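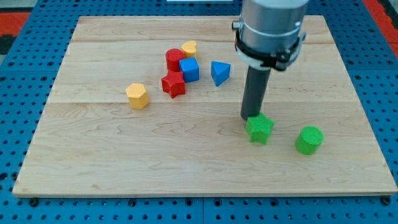 Pusher cell, board back on the table, rod over the green star.

Keltholm Builders Board > Cells and fixtures > Rod height drifting on block pushing cell

brondum_bench
Posted 3 Jul 2020
Looking for advice on keeping the tool height steady. The arm holds a plain gray rod in a clamp and pushes small blocks around a wood board. The board sits on a perforated metal table. I set the rod 4 mm above the wood with a feeler stack, and after 10 hours of running it is down to 3 mm, sometimes less. Then the tip starts to scuff the board on the far side. I re-taught the home position twice and it made no difference.

pegline
Is the rod slipping in the clamp or is the board coming up? Measure from the bare metal, not from the wood. Put a pencil line on the rod right where it leaves the clamp and run a shift.

oldtorque
It's the wood. We had a glued-up board in a cell like yours and it cupped every February when the heat was on. Go to a phenolic sheet and be done with it.

brondum_bench
I'd like to keep the wood. The blocks slide well on it and all our push speeds were tuned on that surface. Pencil line is on, will report.

pegline
Don't change the board before you have a number. Swapping the surface means tuning everything again.

oldtorque
You will tune it again anyway when the board moves. I have done this enough times.

rahimi_cellnotes
Check the clamp screws too. On ours the band had been tightened against a rod with oil on it. Wiped both parts with alcohol, let them dry, tightened a little at a time, going back and forth between the screws. Has held since the winter. Also, which way is the rod leaning? In your photo it comes down at a slight angle. If it's meant to be square to the table, re-seat it first and then set the height.

brondum_bench
The lean is on purpose, it keeps the clamp clear of the taller fixtures we run on other days. Pencil line moved. The rod is creeping down through the clamp. Board height at the corners is the same as when I put it in.

oldtorque
Fine, clamp then. I would still check the middle of the board. Corners tell you nothing about cupping when they're next to a bolt.

brondum_bench
Fair point. Laid a straightedge across the middle and could not get the thinnest feeler under it. Cleaned the rod and band the way rahimi said and put a stop collar from Tareck on the rod so it can't drop. 19 hours on it now and the gap is still 4 mm.

pegline
Good. Leave the pencil line on. Ours gets checked at every shift change, along with the board bolts.

rahimi_cellnotes
What size collar did you use? Ours has no stop and I have a spare rod to try it on.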